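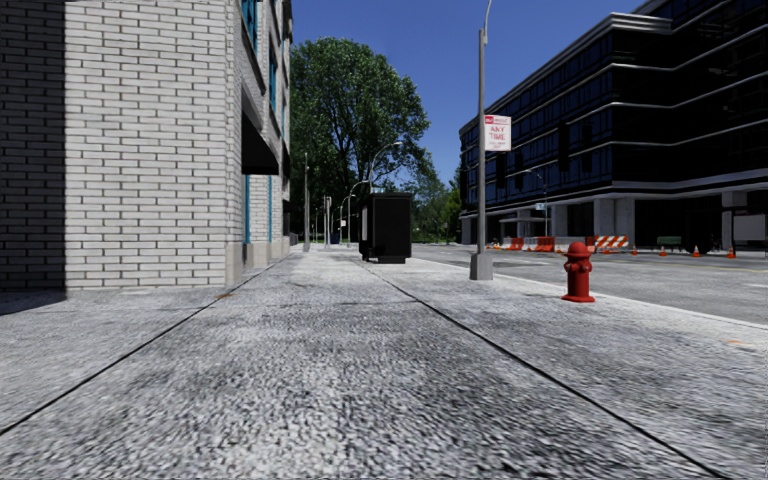
Astine Opens Applications for Its Winter Walking Grants

URNEN, Sunday, December 7, 2025 - Astine, the neighborhood walking charity, is delighted to announce that applications are now open for its winter walking grants, which help small groups get outdoors together during the colder months, when it is so very easy to stay on the couch and tell yourself you'll go tomorrow.

This season there are 60 grants to give out, each worth up to $1,010. The money can go toward almost anything that gets people walking in company: warm gloves and reflective vests, a flask of soup at the halfway point, bus fare to the start of a route, or a few hours of first aid training for whoever leads the way. Groups need at least five regular walkers, and they don't have to be formal clubs. A book group that would like to stretch its legs before the reading starts is every bit as welcome as a long-standing hiking club with its own newsletter!

"We hear the same thing each year, and we never get tired of it," said a spokesperson for Astine. "People come along for the exercise and then find they are staying for the chat. A mile on an ordinary city sidewalk goes by awfully fast when you have a neighbor to talk to."

The grants are paid for by Lornari, the family-owned shoe company, which has supported the program from its first winter and has kindly agreed to add a pair of ice grips for every walk leader this time around. Groups in Urnen and the Kekana district can also borrow printed route cards in large type. The cards cover short, mostly level walks with benches along the way, and were tried out in November by around 80 walkers, who had plenty of good suggestions (more restrooms on the map was the big one, and they have been added).

Applying should take no longer than a cup of coffee. The form is two pages, and Astine is glad to fill it out with you over the phone if you would prefer to talk it through. Groups that received a grant last winter may apply again, though first-time applicants will be considered first. Applications are read as they come in, and groups can expect a reply within three weeks.

Forms are available on the Astine website and at the front desk of the Astine office in Urnen. Media inquiries may be directed to the Astine press office.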